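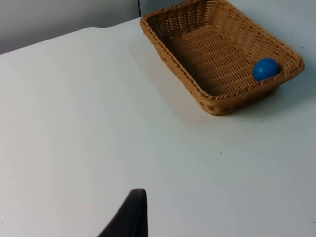
Playroom check, Apr 26, 2025, and I went through it with my coffee in hand! Outlet covers first: all in, though the one by the window is stiff. Toy storage gets a pass from me. I like a woven basket with no lid (no pinched fingers), and one blue ball in it is hardly a tripping risk.

Smoke alarm: tested, loud, OK.
Bookcase strap: loose, tighten it before the kids are back.
Window cord: FAIL, hangs way too low. Torunn Björklund has the cleats.
Gate latch: OK, bit squeaky.
Next check in 12 weeks.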